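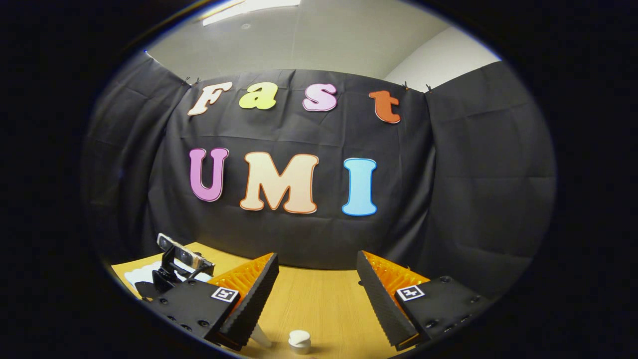

Speaker notes - Euan Imrie, "Writing the recap", 08/12/2025

Slide 1. Say hello, thank Lelier for the slot. I recapped Pletness for six seasons, first on my own site and then for Dunbar. Ask who has seen it. If few hands go up, give the short version: reality show, two families, one hotel, lots of doors being shut.

Slide 2. What a recap is for. Some readers missed the episode. Others watched it and want company. The second group is bigger than I expected when I started, and they skip the plot to get to the opinion. Read out the two reader emails here.

Slide 3. Length. My early recaps covered every scene and ran past the point where anyone would finish. Now I pick 6 scenes and drop the rest. Show the marked-up copy from the season two finale, with the cuts in red. Pause so people can read it.

Slide 4. Timing. Episode runs 90 minutes with ads. I write during the breaks and post the same night. Mention the time I posted before the last segment and missed the walkout - keep this short, it always runs long.

Slide 5. Previews. Networks send a paragraph and one clip. Don't pad it out. Say when it airs, what changed last week, and stop. Compare my Nimness preview with the press release, side by side. They are too close. I would write it differently today.

Slide 6. Cast members are real people. I don't guess at illness, money or kids. Dunbar's rule was to leave out anything that wasn't on screen, and I still follow it.

Slide 7. Clip, 12 seconds. Check sound before the session. If it fails, describe the dinner argument and go to questions.

Questions. Likely ones: spoilers in headlines, screeners, pay. Rates are on the handout.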